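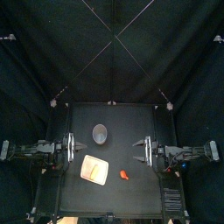 In Praise of the Plain Old Geranium

I have been gardening in Cenddale for long enough to have seen three or four houseplant crazes come and go, and I'd like to put in a word for a plant that has never been part of any of them. My nan had geraniums on the back verandah in old paint tins, my mum had them down the side of the garage, and I have them pretty much everywhere the hose will reach (and a few places it won't). Strictly speaking they're pelargoniums, and every nursery label tells you so, but I've never met a gardener who says it out loud over the fence.

What set me off was a trip to the big nursery out on the Kamska road a fortnight ago. I'd gone in for potting mix and a bag of blood and bone, and I came around the end of an aisle to find a whole table of variegated something-or-others, each in a tiny pot, each with two leaves. Two! The price on the nicest one was $784. I had to put my glasses on to be sure there wasn't a decimal point in there somewhere. A young couple beside me were having quite a serious talk about whether they could manage it this month, and I very nearly butted in and offered them a bucket of cuttings.

Now, I don't begrudge anyone their fun. If a rare plant makes you happy when you walk into the kitchen of a morning, then good on you, and I've spent silly money on roses in my time. But I do worry a bit about what it does to people who are just starting out. They buy the dear plant first, it sulks, it drops one of its leaves, and they decide they've got a black thumb and give the whole business away. I've heard that story so many times now, and it makes me a little sad every time, as there was never anything wrong with their thumbs.

A geranium will let you learn on it. You can forget it over a hot long weekend and it will go a bit crisp at the edges and then forgive you. You can chop it back far too hard in autumn — I do, most years — and by the time the weather warms up it's bushing out again from the bottom. You snap off a piece as long as your hand, strip the lower leaves, leave it on the bench overnight so the end dries, and poke it into some gritty mix. Don't fuss over it. Keep it on the dry side and out of the frost, and if you start them now you should have roots well before the end of June.

People tell me they don't like the smell. Well, I do, so there's not much to be said about that, except that the scented-leaf kinds are a different thing altogether. There's one by my front step that smells of lemon and another that's closer to peppermint, and the postie brushes past the pair of them every day.

I'll grant you they have their faults. They get leggy and bare at the ankles if you never prune them. The rust can be a nuisance in a muggy summer, and the only thing I've found that helps is picking off the spotted leaves, putting them in the bin and keeping the water off the foliage. Caterpillars will have a go at the buds, too. And I suppose they do look a bit ordinary, sitting there in their reds and pinks while everybody else is posting photos of leaves with holes in them.

But I think ordinary is worth sticking up for. A good deal of what I love in our street came from somebody's cutting in a bit of wet newspaper. The salmon one along Prasertsri Lane started at the corner house and has worked its way past over a dozen letterboxes, and I couldn't tell you what the variety is called. I doubt it was ever bought by anyone now living there.

So if you've been eyeing off one of those little pots and the price is keeping you awake, have a wander around your own neighbourhood first. Knock on a door, admire something, and ask nicely for a piece. Take a few extra while you're at it — one always rots, and you'll want a spare to give away.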